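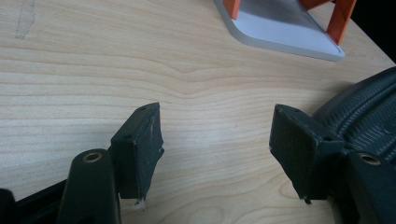
Tabletop, middle section, grain running across. The swirl is the spot we use for orientation.

September, 3:40 pm

Went over the top again before deciding on finish. Slavica wants it in the front room by the end of the month and Dušan has the base ready, so the top is what's holding things up.

The figure in the middle is better than I remembered from when the boards were stacked. Fine tan lines, wavy, and then they bunch up and curl around that one soft knot shape. I had it in mind to put the swirl toward the wall side where the lamp goes. Changed my mind. It stays in the middle and the lamp can go where it likes.

Color is still very pale. Glenys asked if we could keep it that way, she has seen too many of our tops go orange after a year. That rules out the plain oil. Two candidates on the shelf:

Clilo matte, water-based. Two cans, one opened in the spring. Stirred it for a long time, no lumps.
Radonjić hard wax. One tin, nearly full. Warms the color more than I'd like but Blagoje swears by it for anything people eat at.

Did test strips of both on the offcut from the same board. Clilo left side, Radonjić right side, bare strip between them with tape. Pencil marks on the back. First coat on the Clilo raised the grain, as expected, you can feel it with a fingernail. The wax strip felt smooth right away but went a shade darker, more like straw. Will look at both in the morning by the window, the tube lights in here make everything look green.

Sanding so far: 100 over the whole top, with the grain, then stopped. Blagoje had started one end with a worn disk and left swirl scratches there that only show when you crouch and look toward the door. Went back over that end by hand with a fresh sheet on the cork block until they were gone. Next is the finer grit, then wipe, then damp cloth, let it dry overnight, then a light pass to knock the fuzz down. Please do not use the orbital near the swirl. The grain changes direction there and it digs in on one side. Block only, light pressure, follow the curve.

Humidity on the wall gauge was 60 when I came in. Higher than I want for the Clilo. Put the dehumidifier on and shut the side door. Spyros opened it again to bring the Cindum panels through, so no idea what it settles at. Check before coating. If it hasn't come down, wait a day, Slavica can be told.

Underside: not started. It needs the same number of coats as the top or it will cup. We skipped that on job 471 and had it back in the shop by winter, flattening it took longer than making it. So, both faces, same day if possible. Dušan's painter's points are in the gray drawer.

Fixing to the base: Dušan drilled for Falus clips along both long sides. I'd rather have slots in the end rails as well so the top can move. He thinks the clips have enough play. Left it with him, he's going to measure one.

Edges are still square from the saw. Glenys wants them just broken, no visible round. Three strokes of the block at an angle, then stop and feel it. The corners a bit more than that, at hip height people walk into them.

Cost so far is 3380 with the timber and hardware, not counting the finish. Put that in the job book under Slavica's name.

To do
– finer grit, top, block only around the swirl
– underside, whole sequence
– look at the test strips in daylight and write the choice here
– ask Blagoje how old the wax tin is
– new tack cloths, the last one is stiff

4:50 pm. Blagoje says the wax is from last year and fine. He also ran his hand across the top and said it could go finer than I'd planned. Not going finer than needed under the Clilo, it won't key. If it ends up being wax he can have his extra pass.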